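**May 27, 2026**

The subject of this entry is the dower of Maud of Beaulieu, which has occupied most of my reading since the spring. Readers who followed the earlier entries on the Travelstead family will recall that Maud was left a widow at a young age, with two daughters and no son. The lands at Hurkness passed to her late husband's brother, and her right to a third of them was disputed almost at once.

The surviving evidence is uneven. There is one roll of accounts, kept by the steward at Hurkness, and it covers only part of the period in question. It has 41 entries in a clear hand, followed by a damaged section in which the ink has faded and the names of the tenants can no longer be read with confidence. Payments to "the lady" appear regularly in the first section. They do not appear at all in the second.

Earlier writers took this silence to mean that the brother had stopped paying. I held the same view when I first wrote on the family, and I now consider it unsafe. The damaged section records mainly repairs to the mill and the purchase of seed, and it may have been drawn up for a different purpose. 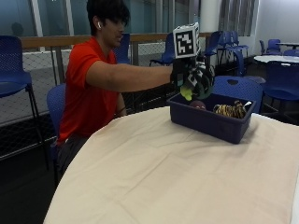
Jocelyn Agbayani has written to say that the mill repairs may themselves be the answer. In her view, Maud could have been assigned the mill as part of her dower, in which case its costs would be set against her income and no separate payment would be entered. She points out that the same arrangement was used for the widow of the previous lord.

I am grateful for this suggestion and believe it deserves a proper test. The difficulty is that the earlier assignment names the mill outright, while Maud's does not survive in any form. A later copy mentions "the water and what belongs to it" – a phrase that could describe a mill, a fishery, or both.

Rin Hirano's transcription of the roll has been used throughout this entry, with two changes of spelling in the place names. Any errors in the reading of the damaged section are my own.

The question of Maud's second marriage has been set aside for the present. It will be taken up in June, together with the wardship of the younger daughter.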